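Chapter 7
Bitters and Aromatized Wines

By the end of the nineteenth century, most European cafes kept a bottle of something bitter behind the counter. Guests drank it before a meal to wake up the appetite, or after one to settle the stomach. This chapter covers the two main families – bitters, which start from a neutral spirit, and aromatized wines, which start from wine. 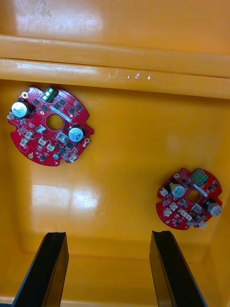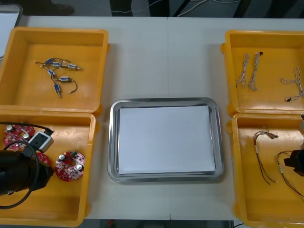 Both get their flavor from plants steeped in alcohol. Gentian root, wormwood and orange peel are the most common. Sabine Teuber's study of the Vollon distillery, founded in 1829, lists some 100 plants in its early recipe books, though few drinks used more than a dozen at once.

Strength matters when serving. A bitter is usually poured short, over ice or with soda. An aromatized wine is weaker and spoils once opened, so it should be kept cold.

Key terms: aperitif, digestif, maceration, fortified wine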